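# Cell loses its zero by lunch, cable suspected, operator also suspected

**Ermelinda Barros**

I look after a single tabletop cell with a Treder arm, a Statitz gripper and an overhead view that the Calado software uses to decide where things are. The job is kitchen tidying with toy food. My mother believes I work in industry.

Every morning I run the reference routine and the arm goes where it's told. By noon it's off sideways. The worst I've measured is 16 mm, which is plenty when the target is the rim of a colander. The toaster oven stays put on the right and the small stuff gets put back between runs: banana, orange slice, ketchup on its plate. 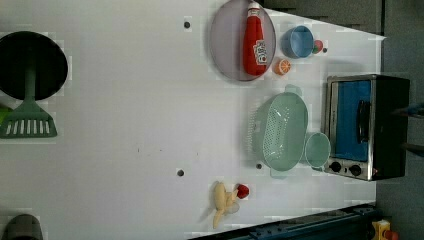

### What I've tried so far

I reran the hand-eye calibration, twice. I tightened the gripper flange, which was already tight. I cleaned the lens and felt good about myself for an hour.

After that I started watching the cables. They come off near the wrist in loops, and when the arm reaches over for the colander rim, some of them lie across the table by the banana.

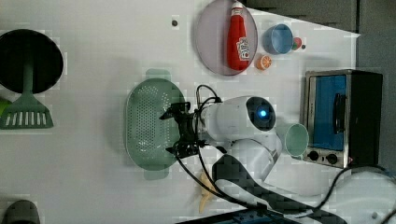

The drift gets worse faster on days with a lot of wrist rotation. On one long batch I had joint six going out to 171 degrees and back all morning, and by run 27 it was visibly wrong. On a day of short straight moves it hardly shifted. Restarting the controller changes nothing. Redoing the reference fixes it until it doesn't.

So is a cable really able to do this, or am I looking at a camera mount that creeps? I'd like to know before I take the wrist apart, as the last time I took a wrist apart I had a screw left over and never found out whose it was. With the arm parked out of the way, I can leave the table alone and check the overhead view against the holes in the tabletop, if anyone can tell me what I should be looking for.

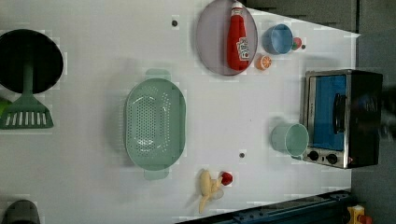 **Vasco Cunha**

Test the camera first, it's cheaper. Save an overhead view with the arm parked right after your morning reference, and another in the same parked position when it goes bad. Compare the holes. They're in the table, so they don't wander off the way a banana does.

- If the holes have moved in the view, it's the camera mount or the table. Push on both. One of them will be embarrassing.
- If the holes haven't moved, the arm side is lying to you, and you can go on to the cables.

For the cables, switch to slow manual mode and jog the wrist through its whole range with nothing in the gripper. Keep your hand on the enable switch and your face outside the reach. What you want is slack that stays slack at both ends of the rotation. Then do the same at full stretch over the table, down to colander height, because a loop that looks generous up high can go tight when the forearm drops.

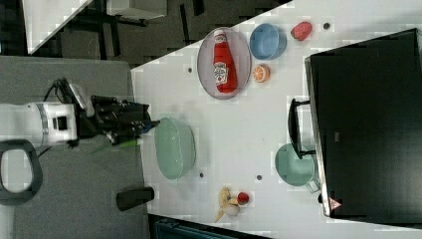 Put the first clip well back from the wrist and let the loop hang free from there. I measured mine at 309 mm from flange to clip, but your arm isn't my arm, so use the jog test and not my number. Hook-and-loop straps, please. Zip ties pulled hard will eat the jacket, and then you'll be back here with a different post.

Also check the sensor bracket on the wrist. If a cable tugs on that bracket and Calado is using the wrist view for the final correction, you'd get exactly this: fine after a reference, worse with rotation, no complaints from the controller. That's where my money is. Power the arm down before you put a wrench on it.

**sosis_fan**

had this in December. it was the table. one foot on a floor mat

**Ermelinda Barros**

Holes haven't moved. The sensor bracket has, if you lean on it, and I leaned on it. It's retightened and the first clip is farther back. Lunch is in two hours, so we'll see.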